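Drakelgate Clothing Exchange Returns in May With Longer Hours, a Mending Corner and Room for Your Winter Coats

DRAKELGATE – The Drakelgate Clothing Exchange will open its doors again this May at the Tirnesance Hall on Kuroda Street, and everyone who has been quietly filling a bag at the back of the closet since last fall is warmly invited to bring it along. The exchange is free to attend, open to all ages, and will run from 10 in the morning until 7 in the evening, which gives people who work through the day a fair chance at the racks as well.

This will be the 13th exchange held in the town, and the first to have the whole ground floor of the hall. In earlier years everything had to fit into the side room, and anyone who has tried to turn around in there with a stroller and an armful of sweaters will understand why we are so pleased about the extra space.

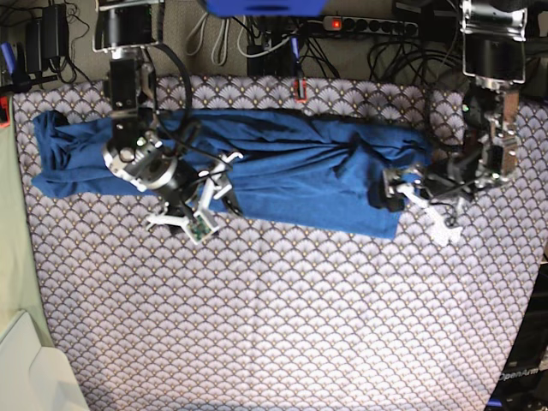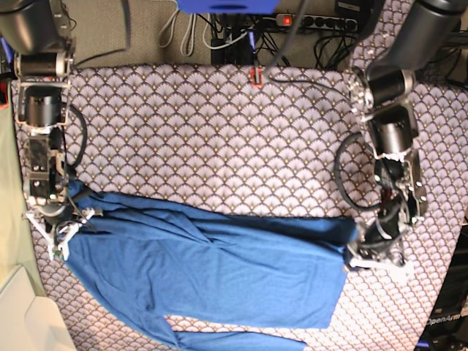

Something blue on the patterned tablecloth.

The idea behind the exchange has stayed much the same from the start. You bring clothes that are clean and still have some wear in them, you hand them in at the front, and you take home whatever suits you and yours. There are no tickets or tokens, and we don't weigh anything or keep score. If you have nothing to give this year, please come anyway and have a good look through. If you have a great deal to give and don't need a thing, we would still love to see you, if only for a cup of tea and a slice of something.

"I came to my first one with a bag of shirts I'd been holding on to for years, mostly because I felt bad about them," said Chaminda Samarakoon, who organizes the exchange. "They were perfectly good shirts. They just weren't me anymore, if they ever had been. I put them down, went to get a coffee, and when I came back a young fellow was trying one on over his T-shirt and looking very pleased with himself. I went home with a raincoat that I still wear, and I've been talking people into coming ever since."

Last year more than 1,000 pieces of clothing found new homes over the course of the day. Children's things went fastest, as they always do, with school trousers and warm jackets close behind. Good everyday shirts in larger sizes were gone well before lunch, so if you have any of those sitting in a drawer, they would be especially welcome this time around.

A NEW MENDING CORNER

Visitors have been asking us for years whether they could bring something in for repair, and this May we are finally able to say yes! The Trokden Sewing Circle, which meets at the hall through the winter months, will be setting up a mending corner near the garden door with 12 seats, several sewing machines and what we are told is a very large tin of buttons.

The circle's members will be glad to show you how to sew on a button, take up a hem, close a split seam or put a patch on the knee of a pair of jeans. They would much prefer to teach you than to do the job for you, and they have promised to be patient about it. (They have also asked us to say, kindly, that zippers take a long time, and that anyone bringing a zipper should come early and perhaps bring a book.)

You don't need to sign up for the mending corner. Seats will be filled as people arrive, and there will be a short list to put your name on if things get busy. Children are welcome to join in with a grown-up beside them. Thread in the usual colors will be provided, but if your garment is an unusual shade it would be a great help to bring your own.

WHAT TO BRING

We are happy to take shirts, sweaters, dresses, trousers, skirts, coats, pajamas, scarves, hats and shoes in pairs. Winter coats are welcome even though the weather will have turned by then. In past years we had to send them home again for lack of anywhere to hang them, and this year the second cloakroom has been set aside for them.

Everything should be freshly washed and dry. A missing button or a small hole is no trouble, but do pin a scrap of paper to the spot so that the next owner can decide whether they want to take it on. Please go through the pockets before you come. Over the years we have found house keys, a library card, one half of a pair of concert tickets and a very nice fountain pen, and returning them has been a pleasant job but a slow one.

We can't take underwear, used socks, bedding, pillows or anything that has been stored somewhere damp. Curtains and tablecloths are a bit of a gray area. If they are in good shape, ask at the front when you arrive and someone will see whether there is room.

Clothes may be dropped off the evening before, between 5 and 7, or brought along at any time on the day up until an hour before closing. Folded is lovely, rolled is fine, and there is no need for hangers, although we never say no to a few spare ones.

HOW THE DAY WILL RUN

Doors open at 10 in the morning. The first hour tends to be the liveliest, and those who like a calmer sort of browse usually do better in the middle of the afternoon, when new bags have come in and the lines have gone down. Fresh items will be put out all day long, so arriving later doesn't mean going without.

Children's clothing will be on the left as you come in, sorted by age. Adult clothing will be sorted by kind first and then by size, with the longer coats and dresses along the back wall. There will be four changing booths with curtains and mirrors, two more than last year, and a bench outside them for whoever has been brought along to give an opinion.

Tea, coffee and home baking will be served from the kitchen hatch for a small donation, all of which goes toward the rent of the hall. There is usually a lemon cake. We can't promise it will last past noon.

Once the doors close, whatever is left will be sorted for passing on to shelters and family charities in the area, and pieces too worn for wearing will go for rags. Very little was left without a place last year, and we hope to do as well again – or better, now that there is somewhere to sort things properly.

LENDING A HAND

We could always use more help, particularly in the last two hours, when feet are sore and the racks have to come down. No experience of any kind is needed, and a helper who can only stay for half an hour is every bit as welcome as one who can stay the day. Anyone interested can leave a name at the hall's front desk or simply turn up and ask for Chaminda.

The Tirnesance Hall has step-free entry from the Kuroda Street side, with parking behind the building and a bike rack by the gate. The exact date will be posted on the hall noticeboard and in the window of the Drakelgate library.

Questions from the public and the press may be left for Chaminda Samarakoon at the Tirnesance Hall front desk.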